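Re: [skivik-neighbors] Airing out the house before spring 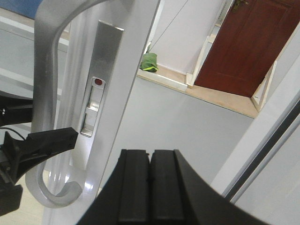

Hi Zerrin and everybody, I've been meaning to answer this for days! I grew up in a house where the windows got thrown open every morning, even in the coldest weather, and I still do it — ten minutes while the coffee brews, then everything shut tight again. My aunt swore by it, and the bedrooms always smelled better for it. I start with the big door, the white one with the curved silver handle and the little red dot above the latch slot, and then I go upstairs and open a window on the far side so the air has someplace to go. My heating bill last month was $264, nearly the same as the year before, so I can't say it costs me much.

On February 27, 2020, Zerrin Akgül wrote:
> Does anyone else get water on the inside of the bedroom
> windows? I wipe it up every morning and it's back the
> next day. Issa says to buy a dehumidifier but I'd like
> to try something cheaper first.

I'd hold off on the dehumidifier until April, Zerrin. Try drying laundry someplace other than the bedroom (I know, I know, we all do it) and pull the bed a few inches off the outside wall. Come by for tea and we'll talk it over!

Warmly,
Gönül Altıntaş

19 replies · 2 shares

Recent topics
Seed swap at Madden Hall
Snow shovels to lend
Looking for a piano tuner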